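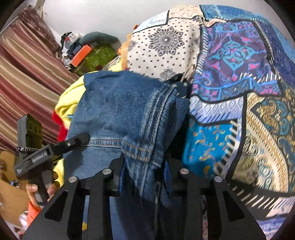 Ticket: Second pair of hand-held grippers for garment work, budget and parts planning
Queue: Equipment requests
Opened by: Suha Abu Hammour
Assigned to: Anselmo Ticona
Project: Dronalness
Status: Waiting on quote
Opened: 2019-07-26

Original request

We need a decision on whether to buy another pair of hand-held grippers for the clothing tasks or keep repairing what we have. The current pair is fine on T-shirts and light cotton. On denim the operators report that the grip slips when the cloth is doubled or tripled at the waistband. They squeeze harder, the fabric creeps out anyway, and the take gets thrown away.

In the last batch we recorded 40 takes with jeans and had to discard 31 of them. That is too many to blame on the operators. Both operators had the same trouble and both are experienced.

What I would like to know:
1. Is this worn pads, a linkage problem, or the wrong tool for heavy cloth?
2. If we buy, what do we need besides the grippers?
3. Can it come out of this year's money?

Comment – Anselmo Ticona

Please send me the following before I ask anyone for a price:
- which side slips, left hand or right hand
- whether the fingers still meet along their whole length when closed on nothing
- when the pads were last changed
- whether any pivot has side play

Also tell me what the operators are doing with the jeans. Lifting them off a pile is a different load from smoothing a pair that is already on the table.

Comment – Suha Abu Hammour

Left hand mostly. The fingers meet at the tips but there is a gap lower down, enough to slide a business card into. No record of a pad change in the log, so assume never. I did not check the pivots.

The task is sorting from a mixed pile. The operator takes hold of one item with both grippers, spreads it, and moves it away from the rest. Jeans are the heaviest thing in the pile, and they tend to be tangled with whatever is next to them.

Comment – Anselmo Ticona

A gap low down with the tips touching usually means the pads have taken a set or a pivot has loosened. Neither is a reason to buy a new pair yet. Please have somebody do this in order and write down the result after each step:

Step 1. Wipe the pads with a damp cloth and let them dry. Denim sheds a lot of lint and it packs into the ribs.
Step 2. Snug up the pivots. Do not force them. The fingers should still open on their own.
Step 3. Run 20 pinches on a single hem and 20 on a waistband, same pair of jeans.
Step 4. Swap to the spare pads and repeat step 3.

Comment – Jade MacLeod

I did the steps this morning.

Step 1: a lot of lint came out. Blue, mostly.
Step 2: one pivot on the left unit took half a turn. The others were tight.
Step 3: no slips on the hem. The waistband still slipped, and it was nearly always when I had hold of it near the button, where the cloth is too stiff to fold between the pads.
Step 4: can't do it. The box marked spare pads has one pad in it.

One more thing. If I take a small fold and keep it high in the fingers, it holds. If I take a big bunch, the outside layers are held and the inside ones slide. I think some of the discards come down to how much cloth people grab. I can write up a short note for the other operators.
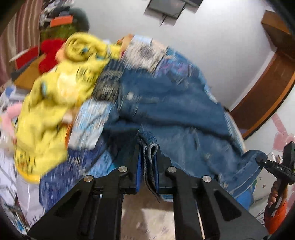

Comment – Anselmo Ticona

Thanks, that is useful. Please do write the note, and keep it to half a page.

My reading is that we have two separate things here. The slipping on hems was maintenance and is fixed. The slipping at the waistband is partly technique and partly pad wear, and we can't tell how much of each until we have fresh pads. So the pads come first, and the decision on a second pair waits for them.

I asked Keogh for a price on pads and on a complete pair. They will quote both on one sheet. I also asked Zaswood, who are usually slower but do not charge for small orders. Betia no longer stocks pads for hand-held units and told me so the same day.

Comment – Diane Friesen

From the budget side. Pads are consumables and can go on the supplies line without approval. Order them whenever you like.

A complete pair is capital equipment. It needs a form, a quote that is still valid on the day it is signed, and a line saying what happens to the old pair. This year's capital money has to be delivered and invoiced by December. If the lead time runs past that, it goes to next year and you start the form again.

Please don't put only the price of the grippers on the form. The last request left out the following and I had to send it back twice:
- mounts
- cables, including spares
- batteries or power supplies if they are not included
- one year of pads at the rate you really use them
- shipping both ways for repair
- time to calibrate and to train people

Comment – Suha Abu Hammour

On the last point, how do I cost pads per year if we have never changed them?

Comment – Diane Friesen

Use whatever Jade finds with the new set. Start a log from the day they go on. If you have to file the form before that, put a figure in, say where it came from and mark it as an estimate.

Comment – Rhonda Fraser

Adding a planning note. If we get a second pair, it only helps throughput if we also have a second table and a second pile of clothes. With one table it is a backup and should be budgeted as one. I am fine with a backup. We lost two days in spring waiting on a cable. But the form should say which it is, so I don't get asked later why the number of takes did not double.

Also, please keep the jeans in the pile for now. I had a request to drop them until this is settled. Heavy cloth is part of what Dronalness is supposed to cover, and if the tools struggle with it I want that in the numbers.

Comment – Anselmo Ticona

Agreed on calling it a backup. Actions:

Jade – technique note to operators, pad log started when the new set is fitted
Suha – list of mounts and cables we already own, with condition
Anselmo – order two sets of pads from whichever quote comes first, chase Keogh on lead time for the pair
Diane – nothing until the form is in

Step 4 stays open. Re-run it with the new pads, same jeans, same counts, and post the result on this ticket.

Comment – Suha Abu Hammour

Cable list attached. Two of the coiled ones have a cracked jacket near the plug. I taped them and put them at the bottom of the drawer, please don't use them for recording.

Status changed: Waiting on quote – Waiting on parts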